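Open Day at Hendby: A Review of the Yimer Tray Handler
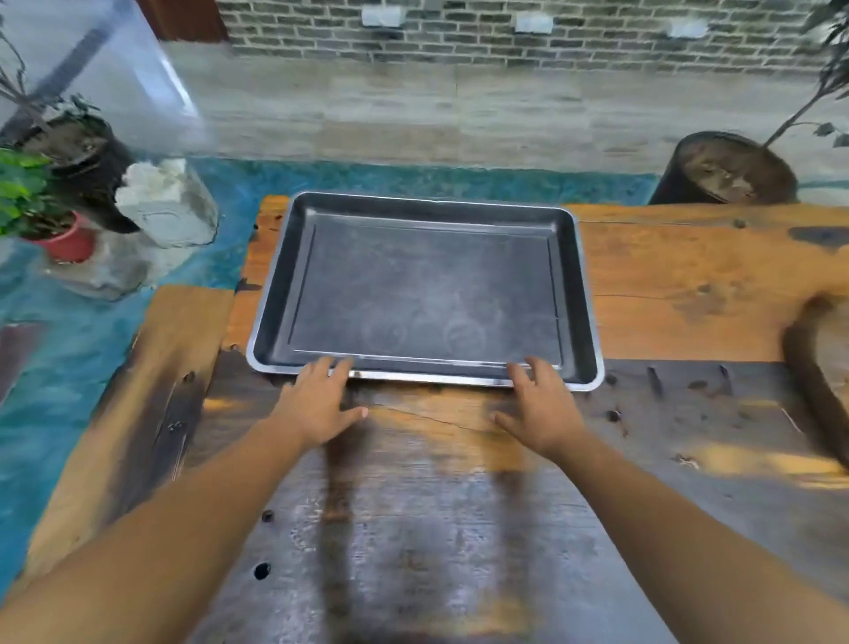 I went to the Hendby open day because my sister-in-law Hadiza Isah had two passes and her first choice of company had the flu. I run a small bakery. I have opinions about trays. Hadiza sells insurance and has opinions about free coffee, so between us we had the program covered.

The star of the day was meant to be the Yimer, a two-armed machine made by a firm called Clulora, which moves baking trays from one place to another. If that sounds like a modest ambition, you have never had a sixteen-year-old move your baking trays from one place to another. Three demos were listed, the first at ten. It started at ten thirty, after a long talk by Chukwuemeka Wike, who looks after the training side and was a good deal more interesting than the slides he'd been given.

The training is the part I'd go back for. Before the arms do anything, people do it for them, over and over, with their own hands and a camera at eye height. Pick up the tray, put it down, turn it, slide it along. They do this at a heavy old plank table, cracked and stained and drilled with holes, with a dark, nonstick-looking tray that has a thin metal rim. You take the near edge in both hands, fingers over the rim, and off you go. Wike said they had 897 usable clips of the tray so far and wanted a great many more. I asked what made a clip unusable. "Mostly talking with your hands," he said.

Visitors were allowed a turn. I did mine with professional dignity. Hadiza did hers as if returning a dish she hadn't ordered. The tray is light, the rim gives you something to hold on to, and the table is so rough that you have to lift properly or you feel every groove. I liked that. My own bench is stainless steel and forgives everything, so I'd have taught the poor thing terrible habits.

Now the machine. The arms sit on a wheeled column a bit taller than me, and the whole business is the color of an office printer. Hauwa Okoro ran the controls and gave the commentary, and she was refreshingly blunt about what was going to happen. She told us it would probably get the tray onto the rack. She told us it might take two tries. It took two tries.

The first time, the left gripper closed on the rim and the right one closed on air, with great confidence, and everybody stood and watched a tray hang at a slant for what felt like a full lunch break. Okoro backed it off and sent it in again. Second attempt, both sides caught, up it went, and it slid into the rack so gently that a man behind me clapped and then looked embarrassed. The noon demo went in first time. I skipped the third, on account of soup.

What I liked:

The grip. Once it has the tray it really has it. Okoro tugged on the far edge while it was being held and the thing didn't budge. I have dropped more trays than I'd like to put in writing, usually through doing something else with my eyes.

The speed, oddly. It is slow, slower than me with a bad shoulder, but it's the same slow every time and you could plan a morning around it.

The stop button. Big, red, at hip height, on both sides. I pressed it (with permission) and the arms froze right where they were and kept hold of the tray.

What I didn't:

The trays were all empty. Every one, all day. An empty tray is a tea towel with edges. I want to see it carry a full sheet of choux, or anything with liquid in it, and I want to be standing well back. When I asked, Okoro said they had tried batter in September and that the floor was easy to mop.

No heat either. The grippers have soft pads and the pads are not rated for anything straight out of an oven, so for now it handles trays before baking and after cooling, and a human being gets the interesting bit in the middle. I already own a human being for that. She's me.

The floor space. Okoro quoted 30 inches of clearance on each side. My back room has that if I take out the sink.

And the price, which they wouldn't give. They'd rent you one, they said, through an outfit called Vement, and the brochure shows a nice photo of a handshake where the number should be.

As an open day, I'd recommend it warmly. The staff answered what they were asked, the hands-on table was the best thing there, and the soup was lentil and plentiful. Parking was a field. Bring a jacket, they leave the big doors open. Stanisława Szczepańska on the front desk will try to give you a tote bag and I suggest you let her.

As a product, the Yimer isn't ready for a bakery my size, and I don't think Clulora would argue with me. For a big plant with flat floors and the same tray all day long, perhaps. I'd look again once it can do hot and full. Three stars for the machine, four and a half for the day out, with half a star off for the field.

Hadiza would like it known that her tray clip was accepted and that mine is "under review."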